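Patch notes preview: cloth and inventory changes in Drerelus

2 min read

The November update for Drerelus is in final testing at Skumari. Most of the work went into the cloth solver, which had not been touched since the Vunberg engine upgrade. The old solver treated each garment as a flat sheet of 1,000 points and dropped collisions whenever two layers met. Players reported cloaks passing through saddles and scarves sinking into armor.

The new solver uses 3,760 points for full-length garments and 926 for gloves, hats and belts. Layer contact is now checked twice per tick. On older cards this costs frame time, so a "Simple cloth" switch has been added under Video — it is off by default.

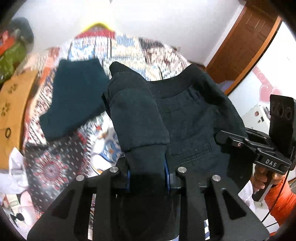 Sleeves were the hardest part to tune. A sleeve is a tube with an open end, and the solver kept closing the tube when a character grabbed it. Delwyn Whitcombe, who leads the physics work, rewrote the grab constraint so that force spreads outward from the contact point. Lift a dark navy sleeve between two fingers and the fabric bunches into a fold below the cuff; the old build gave a straight, stiff pipe. Pant legs use the same constraint with a higher stiffness value.

Inventory changes are smaller. Stacks of folded clothing now hold 10 items, and dyed pieces no longer lose their color when moved to storage. Saves from the Mazandarani chapter will convert on first load. Keep a backup copy if you use mods that alter clothing.

14 comments | 37 shares

Related items
Drerelus: known issues with saddle bags
Moving old saves to the Vunberg build
Skumari test server hours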